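October
By Tymofii Yatsenko

Print this page | E-mail this page

3. Materials and Survey

Household recycling in Osen and Stolum is collected on different schedules. Osen picks up paper and board every week, while Stolum does so every 2 weeks. We mailed a short form to 1,814 addresses in the two towns and got 536 back. The form asked how people store flat board between pickups and whether they take the tape off first. Figure 1 shows taped board of the general type meant in the form. 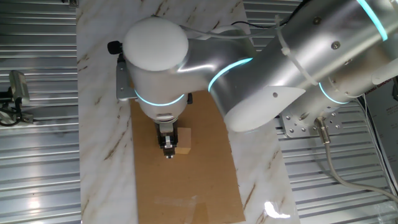 3.1 Results

Tape was left on in most homes. People in Stolum were more likely to remove it -- they also kept board indoors longer, often behind a door or under a bed. Some 40 homes said they burned board in a stove, which the form had not listed as a choice.

Large sheets were the main complaint in both towns. Many bins have a narrow lid, and a sheet must be folded or cut before it fits. 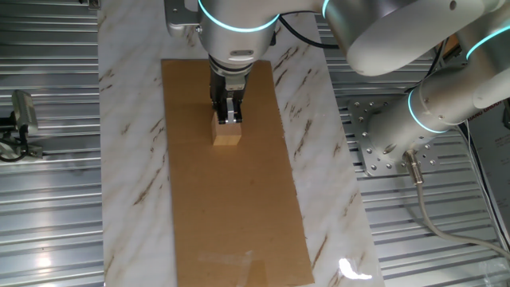
Older residents found cutting hard on the hands, and several asked for a drop-off point near the Duna store. Holovko (the hauler for both towns) accepts uncut board at its yard only.

Comments

stolum_resident: We got the form but it came after pickup day. Is there a second round?

M.K.: The lid problem is real. I just leave mine beside the bin.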